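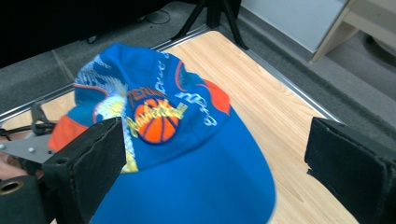

Uretti P2
Pinza de dos dedos acolchados para textil confeccionado y gorras

Gama: manipulación de prenda
Fabricante: Drelovley
Disponibilidad: bajo pedido

La Uretti P2 es una pinza de dos dedos para coger, girar y depositar artículos blandos que ya tienen forma: gorras, gorros, bolsas de tela, zapatillas de casa, neceseres. Está pensada para puestos de preparación de pedidos y de devoluciones en los que cada pieza llega en una postura distinta y hay que dejarla siempre igual para el paso siguiente.

Los dedos llevan un recubrimiento de espuma negra que se cambia sin desmontar el mecanismo. El cierre es paralelo y la fuerza se ajusta por referencia de artículo. Con una gorra estampada de copa blanda conviene empezar por el valor más bajo y subir hasta que la pieza no resbale al levantarla. Si la copa se hunde demasiado, el agarre se pasa a la visera.

Dos formas de uso

Versión manual. El operario sujeta la pinza con la mano y hace el trabajo sobre la mesa, como lo haría sin ella. Sirve para enseñar al sistema cómo se coge cada artículo antes de pasarlo a la célula.

Versión de célula. Los mismos dedos montados en el brazo. Las espumas son intercambiables entre las dos versiones y se piden con la misma referencia.

Qué cambia en el puesto

En el almacén de Gajewski, que trabaja con gorras y complementos infantiles, la célula lleva en marcha desde marzo. Antes, la línea de devoluciones tenía a cuatro personas sacando gorras de las bolsas, dándoles forma y colocándolas en bandeja durante todo el turno. Ahora la colocación en bandeja la hace la célula, con casi 600 piezas por turno. Las mismas cuatro personas se reparten entre la revisión de costuras y estampados, el reetiquetado y la enseñanza de artículos nuevos con la versión manual.

Halina Wasilewska, encargada de la línea, resume así el cambio: «Se repite menos el gesto de muñeca y se está más tiempo mirando la prenda. A cambio hay que atender las paradas, y eso al principio cansa más de lo que esperábamos». El primer mes las paradas más frecuentes fueron por viseras enganchadas entre sí. Se resolvió separando las piezas en la entrada, tarea que sigue siendo manual.

La rotación quedó fijada en dos horas por tarea. La enseñanza con pinza manual se limita a una hora seguida, a petición de la plantilla, porque el peso de la herramienta se nota en el antebrazo.

Enseñar un artículo nuevo

Se necesitan 100 repeticiones por referencia, con la pieza en posturas variadas: copa arriba, de lado, aplastada, con la visera hacia el operario. No hace falta que todas salgan bien, pero las fallidas se marcan al terminar. Jawad Niazi, técnico de aplicaciones de Drelovley, acompaña la primera sesión y deja preparadas las fichas de artículo. A partir de ahí el equipo del cliente lo hace por su cuenta.

Datos técnicos

Peso de la versión manual: 770 g
Número de dedos: 2
Tipo de cierre: paralelo
Recubrimiento: espuma negra, recambiable
Superficie de trabajo: mesa lisa, sin bordes elevados en la zona de agarre
Software de fichas de artículo: Plirkden, incluido

Mantenimiento

Revise las espumas al empezar cada turno. Un borde algo deshilachado no afecta al agarre; una cara interior despegada, sí. Limpie con paño seco. No use disolventes ni aire comprimido sobre el mecanismo. Los tornillos de la placa metálica se comprueban una vez al mes.

Se suministra con

Pinza en la versión elegida
20 recambios de espuma
Llave de ajuste
Guía de puesto en español, polaco e inglés

No incluye brazo, mesa ni vallado. La evaluación de riesgos de la célula corresponde al integrador y debe hacerse con participación del personal del puesto.

Los pedidos de recambio recibidos antes del 22 de agosto se sirven con la referencia de espuma anterior, compatible con todas las unidades.

Solicitar presupuesto
Descargar guía de puesto
Consultar compatibilidad de brazos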